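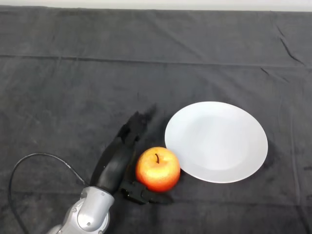 Dark felted cloth sheds more lint than the town's sewer screens were built to catch, Peter Vávra told the Dalport utilities board in October, and the share reaching the treatment plant has gone up every year that the screens have stayed the same.

Share 54 Comments 6

The board voted to replace the intake screens at the Ronine Street pumping station with a finer mesh and to add a second settling stage downstream. Work starts after the spring high-flow period. The station will run on its bypass line at night while the old screens are lifted out.

Textile fiber is a known problem for small plants. Short fibers from washed fabric pass through coarse bar screens, then bind with grease into ropes that wrap around pump impellers. The pump draws more current as the rope builds, and the motor trips on overload. Crews at Ronine Street logged 54 such trips in the last budget year. Each one requires the pump to be isolated, opened and cleared by hand.

Dirnon, the contractor that maintains the pumps, sampled the wastewater at three points in the network. The highest fiber load came from the branch serving the Ladefoged district, where several commercial laundries discharge to the same main. Household washing made up most of the remainder.

The new rules apply to commercial sites only. Any laundry connected to the Ladefoged branch must fit a lint interceptor on its discharge line within six months and keep a cleaning log for inspection. Households are not covered, although the utility will list washing machine filters that fit standard drain hoses – no rebate is planned.

The branch has 2,053 connections. Sewer charges will not change this year, according to the board's budget note. The cost of the screens comes out of the equipment reserve, and a further round of sampling is scheduled once the second settling stage is running.

Search this site Enter keyword Go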